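Kapitel 4: Eishockeytor und Torwand zu Hause aufbauen

So, jetzt wird's ernst! Wer bis hierhin gelesen hat, hat das Plesto-Trainingstor ausgepackt und alle Rohre vor sich liegen. Ich habe das Ding inzwischen bei drei Familien aus unserer U11 aufgebaut und schreibe auf, wie es bei mir am besten klappt.

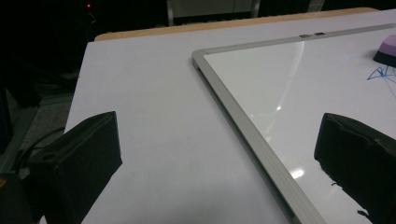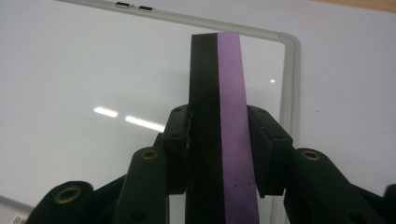
Abb. 3 und 4: Whiteboard auf dem Tisch (oben), Streifen in Schwarz und Lila (unten)

1. Legt die beiden Pfosten und die Querlatte auf den Boden, die Bohrungen nach hinten. Noch nichts festziehen!

2. Steckt den Bodenrahmen zusammen. Die kurzen Rohre kommen nach außen (ich hab's beim ersten Mal prompt vertauscht und durfte von vorne anfangen).

3. Stellt das Tor auf und zieht jetzt die Schrauben über Kreuz an. Handfest reicht völlig.

4. Fädelt das Netz von oben ein, erst die Ecken, dann die Mitte. Zu zweit geht das viel schneller – mit Mirela habe ich das beim letzten Tor in einer Kaffeepause geschafft.

5. Hängt die Torwand mit den 4 Gurten ein. Die Schlitze für die oberen Ecken müssen nach vorne zeigen, die Gurte sitzen straff am Pfosten.

Hinweis: Auf Gleitplatten rutscht das Tor bei harten Schüssen gern nach hinten. Ich lege zwei Gummimatten unter den Bodenrahmen, seitdem bleibt es stehen.

Achtung: Nie ohne Aufsicht auf das Tor klettern lassen und auch nicht an die Querlatte hängen! Und bitte keine echten Pucks auf die Torwand, wenn dahinter Fenster sind. In der Garage nehme ich die leichten Bälle von Pindberg, die tun auch dem Garagentor nichts.

Nach den ersten Trainingstagen einmal alle Schrauben nachziehen. Wie ihr die Torwand für den Winter abnehmt und zusammenrollt, steht in Kapitel 5.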